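Fire door check, Favinitz building, 20/09/2020

Door 2, stairwell: closes, latches. Log says the closer was serviced in June. I doubt it.
Door 16, store room: FAIL — gap at the head, seal painted over.
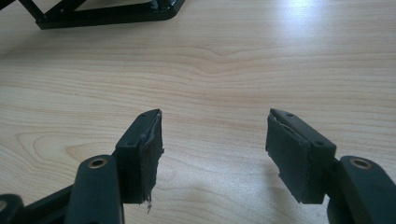
Hamis Site Safety Team

Extinguishers: tags in date. Gauge on the lobby unit reads low, signed off as fine anyway. Recheck.
Exit signs: all lit. Battery test marked "done", no time given — not accepted.
Alarm panel: no faults.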